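Prateo Desktop Repair Kit review: a good roll of tools for opening up old towers

By Soledad Van Dusen
Jul 7, 2018

I have been taking apart old desktop computers for longer than I've been any good at it, and for most of that time my tools lived in a cookie tin. There was a Phillips driver with a chewed tip in there, a pair of eyebrow tweezers, a paintbrush, and a great many screws that belonged to computers I no longer owned. So when the Prateo kit turned up on the shelf at Haddad in Stadthorpe, rolled up in gray canvas like something a chef would carry, I stood there holding it for much too long and then I bought it.

It cost me 193 dollars, and we may as well get that out of the way first. It's a lot for a hobby tool set! You can put together something serviceable for far less if you're patient and don't mind everything having a different handle. What you get here is six fixed drivers, a ratcheting handle with bits, two pairs of tweezers, an anti-static wrist strap, a soft brush, three plastic scrapers, a little bottle of thermal paste cleaner, a stack of lint-free cloths and a magnetic tray with a lid. I've used all of it now except the smallest driver, which seems to be meant for eyeglasses.

Let me start with the cleaner and the scrapers, as they were what sold me on the whole thing. Old thermal paste is the part of this hobby I like least. It gets on your cuffs, it gets on the phone, and if you go at it with a paper towel you end up pushing it toward the edges, exactly where you don't want it. A processor with a pinkish-brown smear all over the middle of its lid is a very fair test for any cleaner, and this kind of residue is what I had in mind when I opened the bottle.

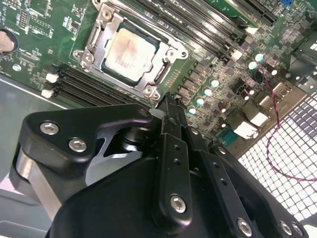

Florian Joly wrote in after my first notes on the kit to say that the cleaner is fine but the scrapers are too wide, and that he trims one corner off with scissors so that he can work along the lip of the chip without bumping the metal bracket. He also lets the cleaner sit for a full minute before touching anything, and uses a fresh cloth for every pass, which he admits is expensive. I've tried it his way since, and I have to say the trimmed scraper is a real improvement. Prateo, please put a narrow one in the roll!

The drivers are lovely. The handles are a slightly rubbery plastic with a spinning cap on the end, so you can lean your palm on top and turn with two fingers, and the tips fit the screws the way you hope they will when you've spent this kind of money. The long Phillips is my favorite, and it has more or less moved into my hand for good. The ratchet I'm less fond of. It's bulky, the direction switch is stiff, and if there's a heatsink or a row of memory slots nearby you keep knocking into things with it. I use it for the outside of the case and put it down once I'm in. 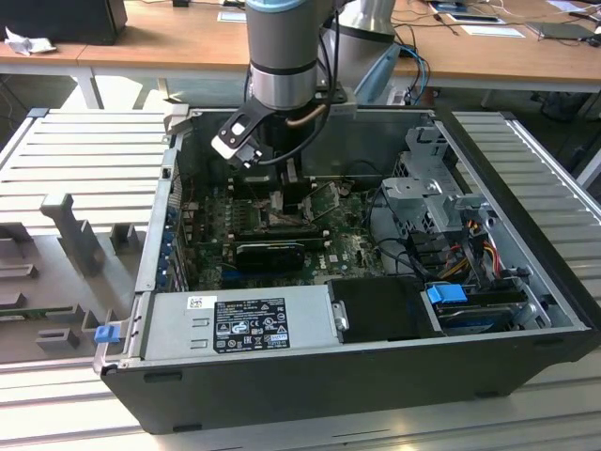 The magnetic tray is the piece I expected to ignore and now wouldn't be without. It has eight shallow wells, each with a white patch you can write on in pencil, and the lid closes firmly enough that I've carried it up a flight of stairs with everything still where I put it. It's on the small side, mind you, so it's for screws and clips and that's it. The big parts need their own space, and a tower on its side takes up more of it than people expect, what with the side panel laid flat to the left of the case, ribs and tall plastic bracket and all, and the power supply stretched across the front. I'd plan the bench first and find a corner for the tray afterward. You'll also notice how many of the catches on a machine like this Dell are blue, down to the release latch at the end of the power supply, and I do like that. Try those with your fingers before you reach for a driver.

Now for the grumbles, and there are 2. The wrist strap has a cord that's too short for me. I'm not a tall woman, and I still found myself tethered at an awkward angle whenever I wanted to reach the far side of a case. I've gone back to my old Drevosine strap, which has a long curly cord like a kitchen telephone. The other thing is the brush, which shed three bristles the first evening. It has behaved since, but loose bristles near an open processor socket make me nervous, and I rolled it up again quickly and finished with my paintbrush. 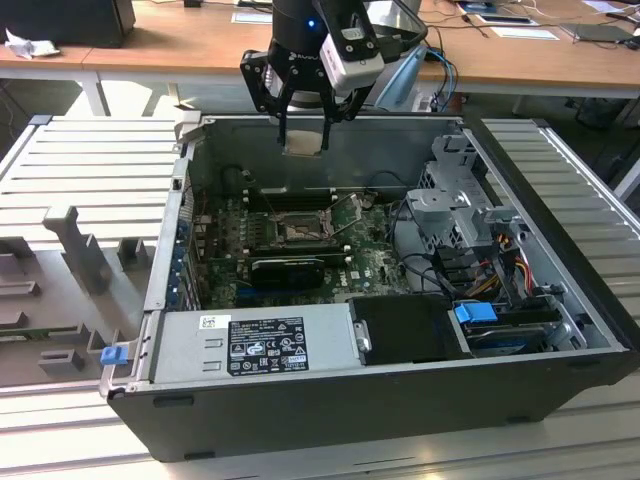 Socket empty, bracket and lever raised. Keep a shedding brush well away.

As for the canvas roll, it's well stitched, the ties are long enough, and it has washed nicely (cold water, hung over the shower rail). The pockets are a bit snug when new and they loosen up in a week or so.

Would I buy it again? I would, though I'd wait for a sale. If you open one computer every few years, get a decent Phillips driver, a bottle of cleaner and some cloths, and spend the rest on lunch. If you have a row of old towers waiting for you in the spare room, as I do, the kit is a pleasure to unroll, and I've been through three machines with it already. Haddad told me they expect more in August, and that the refill bottles will be sold separately by then.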